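Shelves, stickers and a very slow October

I have been meaning to write about the packing corner since the end of summer, and every time I sat down to do it there was another parcel to get out the door, so the post kept sliding. This afternoon it is raining, the kettle has been on twice, and the pickup isn't until four, so I am going to give it a proper go.

For anyone new (hello, and welcome!), I sell paper. Old and new paper, mostly small things: block-printed wrapping sheets, bookplates, blank notebooks with sewn spines, and a rotating pile of vintage seed packets and labels that I can never stop buying. The shop is called Flullau, a word my niece made up when she was four and which I have now had to spell over the phone more times than I can bear to think about. It started on the end of my dining table and it stayed there for far too long. We ate dinner with our elbows tucked in. My husband once mailed off a perfectly good electric bill inside somebody's order of bookplates, and the lovely woman who received it sent it back with a note saying she hoped we still had the lights on.

So in the spring I moved the whole business into the little room behind the garage, the one that used to hold the bicycles and a great many cans of dried-up paint, and I've been fiddling with it ever since.

The shelving was the first real decision. I had my heart set on wood. I had a folder of pictures saved, all warm pine and linen-covered boxes, and I went as far as measuring for it. Then my friend Golnar Mirzaei came over to look at the room, listened to me go on about pine for a good long while, and asked me what I thought 15 reams of heavy stock would do to a pine shelf by Christmas. She ran the back office of a print shop for years and she has opinions on shelves. She was right, too, as much as it pained me. We went and got steel, secondhand, from a stationery store in Stiddale that was closing down, and I paid less for the lot than I would have for the first two pine boards.

Putting it up took a whole weekend and most of my patience. The uprights are the slotted kind, where you can hang the shelf at whatever height you like, and I'm here to tell you that having whatever height you like is a terrible thing for a person like me. I hung the middle shelf too high, then too low, then too high again. The best advice I can give is to stand where you're going to stand, bend your elbows as though you were about to butter toast, and put the shelf a little under your hands. I did finally do that, and I haven't moved it since.
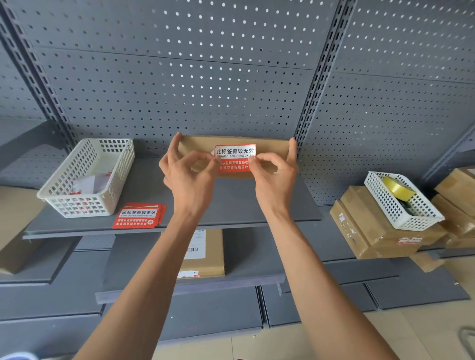
My sealing routine is the part people ask me about most, which surprised me, because I thought it would be the notebooks. I wrap in flat brown kraft paper for nearly everything now. I went through a stage of printed tissue and ribbon and I loved it dearly, but it added so much time to each order, and ribbon does get squashed so sadly in the mail. Kraft paper takes a crease beautifully and it forgives you when you fold it wrong the first time. The last thing to go on is the seal, one of the red-and-white ones with the Chinese lettering, pressed down flat on the front with a thumb right out to the corner. The big black characters across the white part say, more or less, that the label is void once it's torn, and the white lines on the red are to do with checking that the package is whole before you sign for it. I'm very fond of them. They're bright, they're cheerful against the brown, and they ask everyone along the way to be a bit careful, which I think is a nice thing for a sticker to do. I keep a small stack near the front edge of the shelf so that I can reach one without looking up.

About that thumb, by the way. Corners are everything. If you smooth the middle first and then chase the edges you'll get a little bubble that walks around under the sticker like a mouse under a rug, and you will spend far too long trying to corner it. Start at one side, keep the paper held taut with your other hand, and press your way across. When I'm tired I do it the wrong way around every single time and then have to have a word with myself.

The mesh basket deserves its own paragraph, I feel. It's plain white plastic with square holes, not at all what I had in my folder of pictures, and it holds all the loose papers and envelopes that used to travel around the house having adventures. Before the basket, I had a tray. The tray was handsome. It was also shallow, and anything with a bit of height to it slid off the back and went down behind the table, where I would find it months later while looking for something else. A basket has sides! I can't believe how long it took me to see the appeal of sides. I can see what's in it through the mesh as well, so I notice when the envelopes are getting low before I'm down to the last one at half past three with a pickup coming.

I had thought about lining it with fabric, and Setareh Arabzadeh, whose sewing many of you will know from the autumn fair, very kindly offered to run something up for me from a leftover piece of Nikzad cotton. I may still say yes, as it's a gorgeous print, little quinces on a gray ground. But then I wouldn't be able to see in, and I'd be back to guessing. I've asked her to make me a cushion for the stool instead, and she has said she'll think about it, which from Setareh is a firm yes.

The back panels are the other thing I didn't expect to like. They're dark gray steel, punched all over with small round holes, and when I first saw them in the shop I thought they looked like something from a hardware aisle, which I suppose they were. But the light comes through the holes, and in a small room that makes such a difference. Solid backs would have turned the place into a closet. In the mornings when I come in with my coffee there are all those tiny bright dots, row upon row, and I stand there like a fool and enjoy them. I have a plan to put hooks through some of the holes for scissors and tape, and I've had the hooks in a drawer since August, so we'll see.

Parcels that are finished and labeled go on a shelf below the one I pack on, standing upright if they'll stand, with the label facing out. I used to lay them flat in a pile, and of course the one I needed was forever at the bottom. Standing them up like books means I can run my eye along and check the names against my list. The list itself is still on paper, I'm afraid. I gave one of those order-tracking programs a try over the summer, Dekik it was called, and I'm sure it's very clever and suits plenty of people. I lasted 10 days. I missed crossing things out with a pencil, and I kept writing everything down twice anyway to be on the safe side.

I did a big order of labels and seals last month, 700 in one go, after a lot of hemming and hawing over the price. It felt reckless on the day. Now that the holiday orders have started to trickle in, I'm glad of every one, and the spare rolls are tucked up in a shoebox where the damp can't get at them. The damp is my one real complaint about that room. I've had a small heater going in the evenings and I keep the printed sheets in lidded boxes, and so far (touching wood, or steel) I haven't lost any stock to it.

If you have an order in with me, it should be on its way soon. I pack everything in the order it comes in, and there are six waiting for me as I type. The new seed-packet bundles go up in the shop once I've finished sorting them, and there are some very sweet sweet-pea ones in this batch that I'm struggling to part with. If you've asked for gift wrapping and you'd like a handwritten card inside, do leave the message in the notes box when you check out, and please write it out exactly as you'd like it to read. I once copied out "love from all of us, comma, and the dog" in my best handwriting and sent it halfway across the country.

It's twenty to four now, so I need to go and find my tape.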